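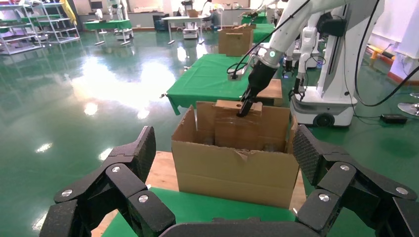
Open cardboard box, flaps out.

Moving the shop from Grukthorpe to Multon next month. Over 500 books still to pack and the van is booked for 8 in the morning.
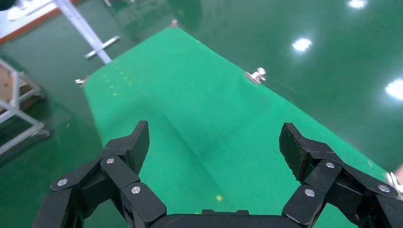 Rent is what did it. Grukthorpe went up twice and the new landlord wouldn't talk. Multon is smaller but dry, with a green floor like this one, so I'm leaving the old carpet behind.

Mirsad Tomić is taking the maps and the 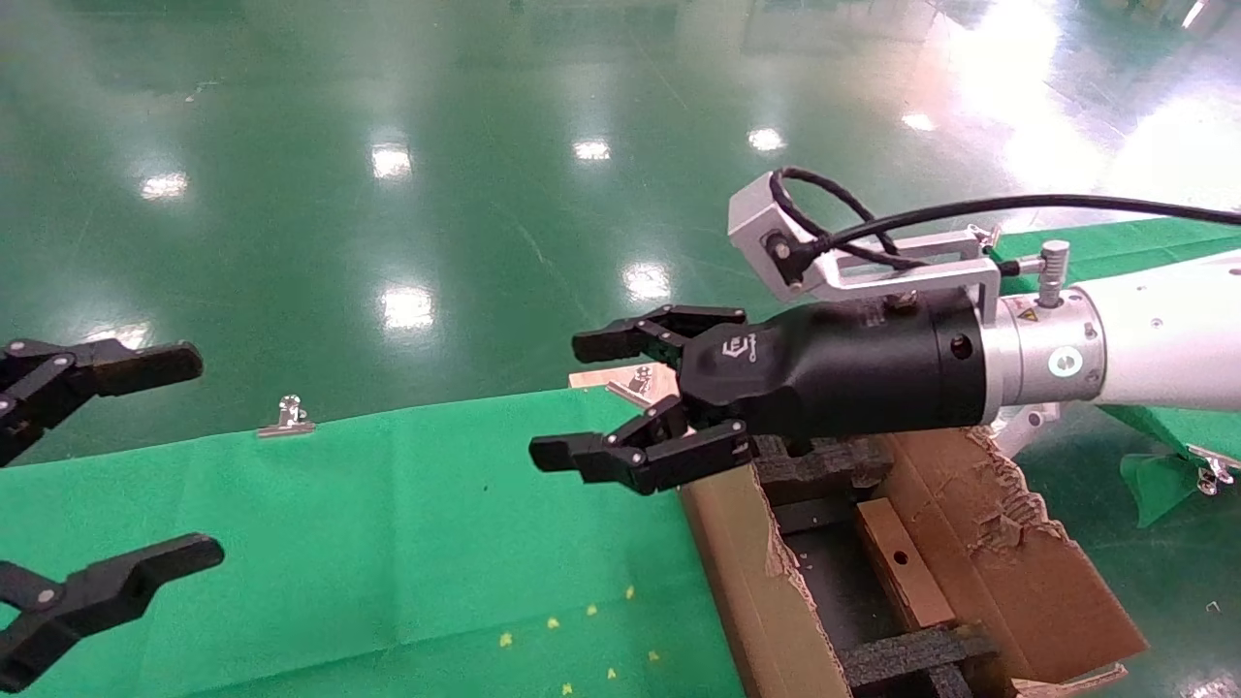

atlases, so please ask him about those. Everything else reopens in Multon.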